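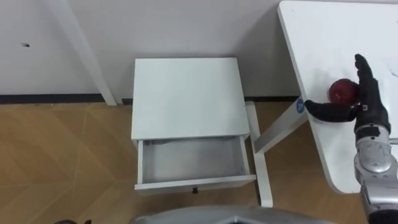

I've been renting out the upstairs unit of my building on my own for two years now and I still get asked how I handle move-outs. Long thread, mostly about deposits and paperwork.

Start with the walk-through at move-in. If you don't have a signed condition sheet from the first day, you don't have much to stand on later. Mine is four pages. The tenant fills it out alone, without me in the room, and gets 10 days to send it back.

I used to do it with them and point things out as we went. People agreed with whatever I said because they were tired and had a truck double parked outside. Then a year later they remembered it differently, and so did I.

The sheet goes room by room. Walls, floor, windows, outlets, doors, closets. There's a line at the bottom of each room for anything else. Most of the useful information ends up on that line.

If the place is furnished, list the furniture too. Write down every piece and the condition of every piece. Open every drawer. A drawer that sticks on the first day is my problem, and I want it on paper that it stuck on the first day.

Same with anything that has a door. Fridge, oven, medicine cabinet, the closet with the water heater in it.

Next is notice. My lease says written notice and the move-out date has to be in it. A text counts for me, but I reply with a letter confirming the date so we both have the same one. Check what your state says before you copy anyone's lease, including mine.

I send the cleaning list with that confirmation letter. It's one page. Inside of the oven, inside of the fridge, bathroom fan cover, window tracks, baseboards. I put the fan cover in bold after my first tenant left one gray with dust.

What's normal wear: faded paint, small nail holes, a worn path in the carpet, a loose cabinet knob. I don't charge for any of that. If you're charging for nail holes you're going to lose in small claims, and you should.

What isn't: burns, pet damage, a broken blind, a door with a hole in it, a missing shelf. I charge what it cost me, with the receipt stapled to the letter. If the item was old I knock the price down for age.

Example from last October. Tenant left a burn in the kitchen counter next to the stove. The counter was already old and I had been planning to replace it anyway. I charged $71 for the repair kit and materials and nothing for my own time. She paid it without a word and asked me to be a reference.

Paint is where most arguments happen. Keep the can, or at least write the color and the finish on a piece of tape inside the breaker panel door. I have two whites in that unit that look the same until the sun comes in, and I touched up the hallway with the wrong one. Had to repaint the whole wall.

Keys. Count them out and count them in. I list the number on the condition sheet and both of us initial it. Mailbox key gets its own line, it's the one that goes missing. I rekey between tenants regardless.

Utilities. Get the meter reading on the last day and send it to the tenant the same day. Then nobody is paying for an empty week that belongs to someone else.

I learned most of this from Antigoni Sotiropoulos, who owned the building before me and managed it for a long time. She kept everything in accordion folders, one per tenant, and handed me the whole box at closing. The folders had every letter she'd ever sent. I've reused her wording for most of mine.

Her rule on deposits was to mail the check before anyone has to ask for it. My state gives me longer, but I aim for 10 days. The itemized letter goes in the same envelope even when I'm returning the full amount.

I did try software. I used Fitavier for one lease cycle and dropped it. It was fine for collecting rent, but the inspection form had fixed categories and I kept needing a line it didn't have. Moved back to a printed sheet and a scanner.

Someone is going to ask about cleaners. I pay for one between tenants no matter how clean the place is, and I don't take it out of the deposit unless the place was left dirty. That cost is part of being a landlord. Budget for it.

Leave yourself time between tenants. I used to do two days and it was never enough. One slow plumber and you've got a family in the driveway with nowhere to put a couch. I leave a full week now and accept the lost rent.

Forwarding address. Ask for it in writing before they hand over the keys. Leonidas Moschos rents out the building across the alley from mine and he had a deposit check come back to him twice. He ended up mailing it to the tenant's mother.

Last thing, keep the file after they leave. I keep mine until the time limit for a claim in my state has passed, and then another year. It's one folder. It takes up no room.

A few people asked for the condition sheet. I'm cleaning up the file now and will post it in a reply here on 28th June. It's written for a one-bedroom, so add pages as needed. If you rent by the room you'll want a separate sheet for the shared spaces, and I don't have one of those.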